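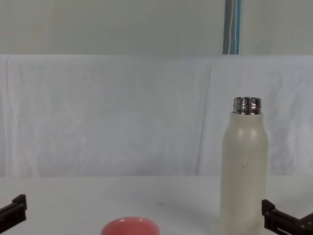

What makes a pale object show up on a pale table?

Small differences in tone do it. A cream bottle is a shade greyer than the white under it, the sides turn slightly darker as they curve away from you, and the eye builds the rest. Your job this week is to find those differences and put them down without overdoing them!

## Tilano Evening Drawing, Unit 4: White on white

You'll need an HB and a 4B, a putty rubber, and a sheet of the smooth Prandska paper (the rough one fights you on shiny metal). Leave the black pencil in your bag for the first 30 minutes.

### The bottle

I love drawing insulated bottles. You get two quite different surfaces stacked on top of each other – a matte body that changes tone slowly, and a polished neck that jumps from nearly white to nearly black in the width of a fingernail.

- Draw the centre line first, even if you think you can do without it.
- Place the shoulder before the neck. The neck is shorter and wider than most people make it.
- The screw thread is a set of shallow ridges. Follow the highlights and leave the metal between them alone until later.
- Marks and scuffs are welcome. A small dark mark on the front tells you exactly where the surface is facing.

### Tilting it

Once you've done it upright, lean the bottle a little and start again on a fresh sheet. The centre line leans, and the opening leans with it: the long axis of the ellipse stays at right angles to that line. Everyone wants to level it out, me included.

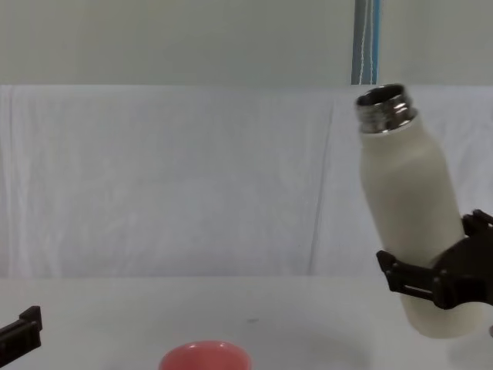
Lena Szulc remarked last May that she had been drawing the opening as a black hole for years, and that the whole thing came right when she left a thin bright rim round it and let the dark start further in. Try it her way. Damian Wyss prefers to put the dark in first and lift the rim out with the putty rubber, and that works too, though it's hard on the paper.

### A bit of colour

A coral or pink bowl beside something white is a treat. Look for the softer highlight along the rim and compare it with the sharp ones on the metal. If you only have pencil, squint: the pink will drop to a light mid-grey, a good deal darker than the bottle.

### Table and backdrop

Keep the back edge of the table straight and very faint. A curtain behind needs three or four folds at most, done with the side of the HB, and if there's a crease running across on the diagonal, use it.
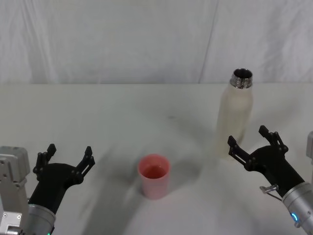 *Fig. 3. White tabletop, pale curtain behind.*

### For next time

One upright study and one leaning study, same bottle, same light. Bring both, including the one you don't like. Pawłowska's chapter on ellipses is in the folder by the sink; please put it back afterwards.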